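Ronddale open day: the Resska two-arm sorting bench, reviewed

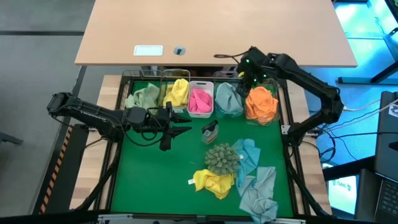 The Resska bench at Ronddale, with cloths still to be put away.

I went to the Ronddale open day on 18 April 2022 for the free parking and stayed for the laundry. Resska had a bench running with two black arms, a row of containers along the back and a handful of coloured cloths to be tidied into them. Entry was £4, tea extra.

As a spectacle it has the pace of a county cricket match. An arm drifts over, considers a duster, opens its gripper, thinks again. I timed one blue cloth at 114 seconds, and I was rooting for it by the end. My daughter's bedroom suggests the market is there, mind you.

What I liked: it is quiet, the movements are gentle, and the staff let you stand close enough to see what the grippers are up to. Crumpled fabric is a mean thing to ask a machine to pick up, and the artificial plant in the middle of the green mat doesn't make life easier.

What I liked less: the price. The starter kit is £1,879 before you buy the software licence, which adds £200 a year. Stultia, two stands along, wanted £900 for a single arm that stacks cups – quicker, but I can stack cups.

Sakamoto had a leaflet and a bowl of mints.

Four stars for the demonstration, two for value. The mints were very good.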